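Edge-first grasping

Edge-first grasping is a method in robotic manipulation for picking up flat cloth items with a multi-fingered hand. It was described by Atif Bangash and Hammad Bukhari as part of the Tullness project on household handling tasks. The method selects a grasp point on the border of the cloth and raises a fold there before the arm lifts.

Background

Cloth lying flat on a table is hard for a robot to pick up. It has little height, and its shape changes as soon as it is touched. Earlier systems often pinched the middle of the cloth, which bunched the material and hid the corners needed for folding. Suction grippers work poorly on porous fabrics.

Method

The process has 3 stages. In the first, a vision model separates the cloth from the surface under it and traces the border. In the second, the hand comes down with the palm angled and the fingers curled, and the fingertips press on the fabric near the border. In the third, the fingers close toward the thumb so that a fold rises between them. Force readings from the hand are used to decide whether the grasp is firm enough to lift. If it is not, the hand opens and tries another point on the same edge.

The controller was trained on 2000 recorded grasps, collected by remote operation. Towels and cleaning cloths were placed on a covered table, with other household goods left nearby so that the vision model would learn to ignore them. 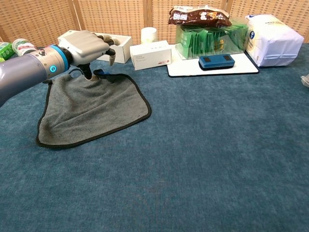

Robotic hand gripping the upper edge of a gray microfiber towel.

Results

Bangash and Bukhari tested the method on 16 cloth items that were not used in training. It failed on 11 percent of attempts. Most failures involved thin cotton napkins, where the fingertips slid over the fabric without raising a fold. Thick towels with a stitched border gave the best results.

Limitations

The method assumes that at least one edge is in view, so it does not apply to crumpled cloth. It also depends on friction between the cloth and the table. On a bare glass surface, the whole item tended to slide away from the hand.

See also

Cloth folding
Dexterous manipulation
Piątek grasp test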